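## 6. Checking the simulated cameras before a policy run

Complete this section after the scene loads without errors and before you connect a policy to the Wirno control server. Both camera streams must come from the same simulation session.

**Note:** The commands below assume the default workspace name, `barajas`. Replace it if you renamed the workspace in section 3.

1. Start the simulator in paused mode:

 `wirno sim start --scene barajas --paused`

2. Open the stream viewer with `wirno view --all`. Two panes appear, `wrist` and `overview`.

3. Set the render budget to 17 samples per pixel. Lower values leave more speckle in dark areas of the wrist stream.

4. Release the pause and let the simulation settle for 200 steps. Do not send joint targets during this time.

5. Command the gripper to `open`. Check in the wrist pane that both fingers are visible and that there is a clear gap between the tips.

6. In the overview pane, check that the active arm is visible from the mounting plate to the fingertips. If any link leaves the view, reload the extrinsics file and repeat step 4.

7. Check the shadow settings. Shadows of the arm must fall on the tabletop in both streams. If they appear in only one, the two cameras are using different light configurations.

8. Save the settings with `wirno cam save`. The file is written to the workspace folder and is read at the next start.

**Caution:** Do not change the wrist camera pose after a policy has been trained on it. The Woltent perception module does not detect a changed pose and will return grasp points in the wrong frame.

**Note:** Stepped shadow borders in the wrist stream come from the shadow map resolution. Raise `shadow_map` to 1000 if the segmentation mask follows the shadow outline. Render time increases by a factor of around 4.

Report pose file errors to Anas Hamdy and attach the Arnel log.

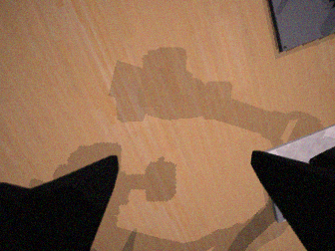
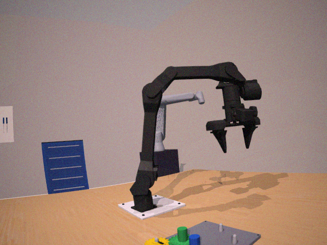
*Figure 6-1. Simulated camera views with the gripper open: wrist (first), overview (second).*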